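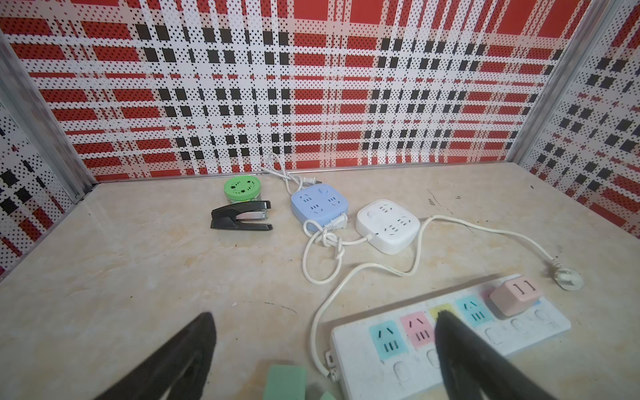
**pchareon** wrote:

I've been trying to get instance masks stable on the wrist camera for two weeks and I'm stuck on cables. The segmenter is the stock one that ships with Utilum, fine-tuned on 1,553 hand-labeled views from our own bin. Single rigid objects are fine. The stapler gets a clean mask nearly every time, and so does the jar with the green lid. The blue socket cube and the white one next to it are where it goes wrong, with that knot of white cable between them. I get one mask covering both cubes and everything in between, the grasp planner puts the center in the middle of the tangle, and down goes the gripper.

Setup:

- Utilum for perception, Meesuk for grasp sampling, 600 candidates per view
- parallel gripper, fingers masked out with a fixed polygon
- depth is registered to color, but thin cable mostly drops out
- goal is one object out per cycle, any order

Is there a sane way to split the merged mask, or should I be labeling cables as their own class? I'd prefer not to relabel everything.

---

**tessel_k** wrote:

Label the cables. You will spend longer on the post-processing hack than on the labels. We did a cable class with 300 extra images and the merging mostly stopped.

One warning. Label the cable as cable and the plug as cable too. If you give plugs their own class they get picked as separate graspable objects, and then you lift a plug with a cube hanging from it.

---

**Anathi Motaung** wrote:

I disagree with tessel_k on the order of things. Masks won't tell you which cord belongs to which cube, and that is what decides whether the pick works. You can have perfect masks and still drag the second cube along with the first.

What I would do first:

1. Raise the penalty for candidates whose closing region contains thin structure. Meesuk has a hook for a custom score, so you don't have to touch the sampler.
2. Pick the uncluttered stuff first. Stapler, jar, then whatever is next in clear space.
3. Lift 4 cm, stop, take another view, compare. If more than one object moved, put it down and mark that grasp as bad for the next few cycles.

Step 3 does more for you than any of the segmentation work.

---

**pchareon** wrote:

Step 2 I already get more or less for free from the scores. Step 3 costs me a view per cycle, and cycle time is being watched here.

How do you find thin structure if depth drops it? Color edges? My walls are red, white and black plaid and the edge map back there is a mess.

---

**Anathi Motaung** wrote:

Crop to the floor plane before you run anything on color. Your floor is mostly beige, so white on beige is low contrast but usable, and the plaid never enters into it. You know the wrist pose, so projecting the floor outline into the image is a few lines. Anything tall near the back wall will lose its top in the crop, so use the crop only for the cable detector and keep the full image for the masks.

---

**brondby_user** wrote:

Running Brondby here in place of Meesuk, same problem. Cropping to the floor helped. What didn't help was the ridge filter everyone recommends. It fired on every scuff on the floor.

Also check your finger polygon. Yours looks like it comes in over the power strip on the right side. If the polygon is loose you are throwing away strip pixels, and the strip will come out as two objects.

---

**pchareon** wrote:

The polygon is loose, yes. I drew it by hand in December with the old fingers on and never redid it. The strip does get split sometimes and I had put that down to the colored socket panels. Will redo it from the CAD model and the calibrated pose.

---

**tessel_k** wrote:

Render the fingers per frame from the joint value and the strip problem goes away for any opening width. Ramia has a script for it.

I still say label the cables. A re-look after the lift tells you that you failed. It doesn't stop you from failing.

---

**Anathi Motaung** wrote:

A failed lift you catch costs a few seconds. A failed lift you don't catch costs a person walking over.

---

**pchareon** wrote:

Update, 4 Apr 2020. Rendered finger mask is in and the strip now comes out whole in most views. Floor crop plus a small cable class, roughly 300 images so far. The two cubes are separate masks now unless a loop lies right across one of them. I put in the lift check too, but only when the cable score near the grasp is over a threshold, so the easy picks don't pay for it.

Still open: the threshold. I'm tuning it by hand. If anyone has a better way than trying values, post it.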